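Edificio Paiva, planta baja
Cocina compartida, office y cuarto de útiles
Lista de comprobación de seguridad con observaciones
Fecha de la visita: 27 de marzo de 2019
Revisión anterior: diciembre

Claves: C, conforme. NC, no conforme. O, observación sin plazo. NA, no aplicable.
Las partidas se revisan con la cocina fuera de servicio y el suministro de gas cerrado en la llave general, salvo las del apartado 3, que requieren presión en la instalación.

1. Accesos y suelo

1.1 Puerta principal: abre en el sentido de la evacuación. C
1.2 Retenedor magnético de la puerta principal: libera al cortar tensión. C
1.3 Puerta al patio: cerradura accionable desde el interior sin llave. NC
El bombín interior sigue siendo de llave. Ya figuraba en la revisión anterior. Sustituir por pomo giratorio.
1.4 Ancho de paso entre la encimera y la mesa auxiliar: 800 mm como mínimo. C
Se cumple con la mesa en su posición marcada. Las marcas del suelo están muy gastadas por el lado de los fregaderos y conviene repintarlas.
1.5 Pavimento: sin piezas sueltas ni resaltes. O
Una baldosa suena a hueco junto al sumidero. No bascula al pisar.
1.6 Rejilla del sumidero: fijada y sin aristas. C

2. Electricidad

2.1 Cuadro: rotulado y accesible. C
2.2 Diferencial: dispara al pulsar el botón de prueba. C
2.3 Tomas sobre encimera: tapas enteras, sin holgura. NC
La toma situada a la izquierda del fregadero tiene el marco partido. Queda anulada desde el cuadro hasta su cambio.
2.4 Regletas o prolongadores en uso permanente: ninguno. NC
Retirada una regleta que alimentaba el microondas y el hervidor. El microondas pasa a la toma propia del office.
2.5 Cable del lavavajillas: sin pellizcos ni empalmes. C
2.6 Luminarias: difusores colocados. C
2.7 Alumbrado de emergencia: enciende al cortar la línea. C
Autonomía no medida en esta visita. La medición corresponde al mantenedor, Bitov, que deberá anotarla en el libro.

3. Gas y extracción

3.1 Llave general: señalizada y con maneta. C
3.2 Tubos flexibles: dentro de la fecha impresa. C
3.3 Prueba de agua jabonosa en uniones accesibles. C
3.4 Detector Prarby: piloto encendido, señal acústica al accionar la prueba. C
3.5 Rejillas de ventilación: libres. NC
La rejilla inferior estaba tapada por cajas de cartón. Corregido durante la visita. Se pide un rótulo de prohibición en la pared, a la altura de la rejilla.
3.6 Filtros de campana: limpios y encajados. O
Grasa visible en el canto. Adelantar la limpieza.
3.7 Conducto de extracción: registro accesible. C

4. Muebles fijos y puertas

4.1 Muebles altos: anclados a pared, sin descuelgue. C
Comprobado con tracción manual hacia abajo y hacia fuera en cada módulo. El módulo de esquina descansa además sobre una escuadra.
4.2 Bisagras: tornillos apretados, sin pletinas deformadas. NC
Flojas en 4 puertas, todas en la bancada de los fregaderos. Tres se han reapretado. En la última el tornillo gira en vacío y hay que rehacer el taladro.
4.3 Amortiguadores: frenan el cierre en el último tramo. O
Los de la marca Plastel frenan de forma desigual. No se considera riesgo de atrapamiento con el peso de estas puertas.
4.4 Cantos y molduras: sin astillas a la altura de la mano. C
4.5 Paneles encajados en bastidor: sin juego. C
Presionar con la palma en el centro del panel y en las esquinas. Un golpeteo seco indica que el panel se ha soltado de la ranura. El barniz cuarteado en la junta es habitual y no se anota.
4.6 Tiradores: firmes, sin rebabas. C
4.7 Cerradura del mueble de productos químicos: cierra y la llave no queda puesta. NC
La llave estaba puesta. Entregada en recepción.
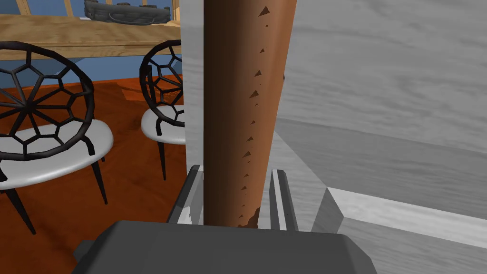
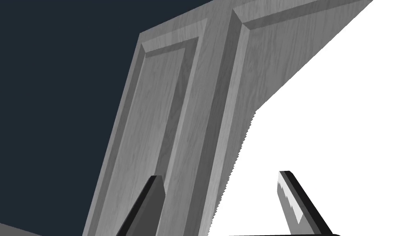 ¿Cada cuánto hay que reapretar las bisagras de los muebles bajos?

En una cocina de uso compartido se reaprietan en cada revisión general y, además, cuando una puerta roce o quede descuadrada. Si el mismo tornillo se afloja en dos revisiones seguidas, no se vuelve a apretar: se rellena el taladro con taco encolado y se atornilla de nuevo una vez seco.

5. Útiles de mango y almacenamiento

5.1 Mangos de madera: sin grietas longitudinales ni astillas. NC
Revisadas 17 piezas entre escobas, cepillos, palas y rastrillos del patio. Dos mangos presentan grieta abierta y se han apartado para desecho. No se admite reparación con cinta, ni siquiera provisional.
5.2 Unión del mango con la cabeza: sin giro ni holgura. O
El cepillo de cerdas duras tiene un giro ligero. Lleva abrazadera y puede reapretarse.
5.3 Superficie de los mangos: sin restos de grasa. C
Pasar un paño seco de punta a punta, con guante. El paño engancha en la astilla antes de que se vea.
5.4 Colgadores de pared: el útil queda vertical y no invade el paso. C
5.5 Escalera de mano: tacos antideslizantes y tirante completos. NC
Falta un taco. Escalera retirada de uso y etiquetada.
5.6 Estanterías: fijadas a pared, con la carga pesada abajo. O
Fijadas. Los bidones de detergente están en el estante superior. Carga máxima rotulada por estante: 20 kg. Con los bidones llenos se alcanza casi el límite y, sobre todo, obliga a bajarlos por encima del hombro.
5.7 Cuchillos: en soporte o en cajón con separador. C

6. Protección contra incendios y primeros auxilios

6.1 Extintor del office: manómetro en zona verde, precinto intacto. C
6.2 Extintor de cocina: visible y sin obstáculos. NC
El carro de bandejas lo tapaba. Se desplaza el carro y se pide fijar su posición con una marca en el suelo, en el mismo trabajo que la partida 1.4.
6.3 Manta ignífuga: en su funda, cintas accesibles. C
6.4 Botiquín: contenido completo según la hoja interior. NC
Faltan apósitos para quemaduras y guantes. El suero ocular está en fecha.
6.5 Teléfonos de emergencia: cartel legible. C
6.6 Recorrido de evacuación hasta el punto de reunión. C
Recorrido a pie desde el fregadero del fondo, alrededor de 20 pasos por el pasillo interior. Sin obstáculos.

7. Higiene con incidencia en la seguridad

7.1 Productos en envase original y etiquetado. NC
Un pulverizador sin etiqueta bajo el fregadero. Vaciado y desechado.
7.2 Lejía y desincrustante en estantes separados. C
7.3 Agua caliente: mezclador con tope. C
7.4 Cubos con tapa de pedal operativa. O
Pedal duro en el cubo de orgánico.

Plazos

Inmediato: 2.3, 5.5. Ambos elementos siguen fuera de servicio hasta nueva comprobación.
Antes de una semana: 1.3, 3.5 (rótulo), 6.4.
Antes de un mes: 4.2, reposición de las piezas desechadas en 5.1, 6.2 junto con el repintado de 1.4.
Cerradas durante la visita: 2.4, 4.7, 7.1.
Las observaciones se vuelven a mirar en la próxima revisión y pasan a NC si han empeorado.

Nota sobre 1.3: al ser reincidente, la puerta al patio deberá permanecer abierta con la llave retirada siempre que haya personas en la cocina, hasta que se cambie el bombín. El cierre al final de la jornada se hace desde el pasillo.

Nota sobre 5.6: los bidones pasan al estante inferior. Las bandejas de repuesto, más ligeras, ocupan su sitio.

Copia en la carpeta del office, detrás de la hoja de limpieza.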